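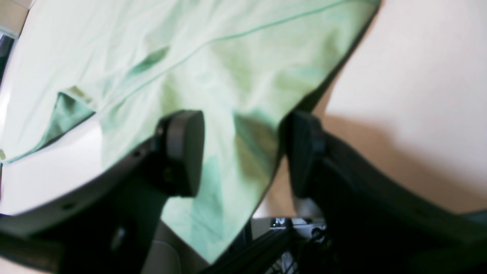
Fig. 3. Thin mint-green cloth spread on a white tabletop.

4.2 Pressing lightweight fabrics

Use this setting on the Zatell steam iron for voile, lawn and lining fabrics.

1. Fill the tank to the 200 ml line with tap water. In hard-water areas, use distilled water.
2. Turn the dial to LOW and wait for the green light.
3. Test the iron on an inside hem.
4. Press from the center of the piece toward the edges. Do not drag the iron across a seam.
5. Lift the fabric by two corners and let it cool flat before folding.

Note: The iron shuts off after 300 seconds without movement. Tilt it once to restart.

CAUTION: Do not use the steam burst on LOW. Water may drip from the soleplate and leave marks.

Empty the tank after each use. Run the cleaning cycle (section 6.1) after every 17 fills.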